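Rangement au ruban adhésif : Brillmont publie des résultats en demi-teinte

Communiqué de presse, novembre
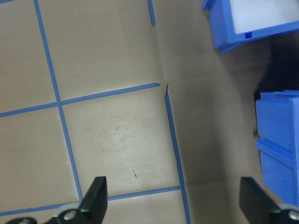 L'atelier Brillmont rend public le bilan de son essai de rangement par zones, mené dans les locaux de Stultley. Le principe est connu : du ruban bleu collé sur la surface de travail, des cases, des bacs en plastique bleu sur le côté. On le présente volontiers comme une révolution. Nos relevés invitent à plus de retenue.

Sur 2 404 objets triés, 1 251 ont fini dans la zone prévue. C'est à peine plus d'un sur deux, pour une méthode vendue comme infaillible par ses promoteurs.

« Un carré de ruban ne range rien tout seul, constate Yen-ting Lu, responsable de l'essai. Les gens posent leurs affaires à cheval sur la ligne et passent à autre chose. J'attends encore qu'on me montre le gain de temps promis. »

Le quadrillage collé à la main reste irrégulier et le support beige se raye. Le ruban coûte peu, c'est son principal mérite.

Une seconde phase, avec 2 tailles de cases, débutera sur le site d'Ultham. Brillmont ne recommande pas la généralisation du procédé à ce stade.

Contact presse : Brillmont, service communication, le matin uniquement.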